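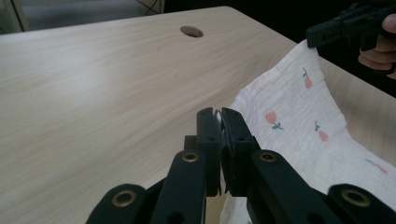

Figure 1. Two-gripper hold on the tulip-print cloth, view from one of the hand-held grippers.

Hulletti cloth handling set, release 2
README and fault notice
Last edited 4 November 2025

Summary
Hulletti contains 346 episodes of cloth handling with two hand-held grippers, recorded at Rudd in October. Each episode has wrist video, gripper pose and jaw width. Release 2 corrects a fault in the jaw width channel. Do not train on release 1.

What went wrong
The jaw width for the left gripper was read by an encoder on one of the linkage pivots. The grub screw on the encoder collar worked loose during recording, and the zero point drifted. In the affected episodes the logged width stays at over 2 mm with the fingers fully shut on the fabric. A policy trained on those values learns to stop short of closing and drops the cloth when tension comes on.

Kieran Holroyd found the fault when a Bistent arm running such a policy let go of a corner on every trial. The arm then carried on with its pull and struck the table edge. It was stopped by hand. There were no injuries, but one finger pad was torn and the force limit had been set too high for work beside people. The limit has been lowered and a dropped grasp now halts the arm.

Affected episodes
91 episodes carry the drift. They are listed in drift_list.csv. In 11 of them the collar also slipped during the episode, so a fixed offset does not repair the width. Those are kept for video use only and are flagged width_valid = 0. The remainder have been corrected against the closed position seen in the video.

Checks before use
Confirm that the release field reads 2.
Drop any episode with width_valid = 0 if your model takes jaw width as input or target.
Plot the closed width per episode. It should sit flat at zero, allowing for cloth thickness.

Known limits
The right gripper was not fitted with a second encoder — its width comes from the video alone and is noisier. Thin fabric pinched at the very tips may be logged as an empty grasp.

Contact
Malcolm Bellamy, Pravovex, for data and corrections. Send the episode number and the release field with any report.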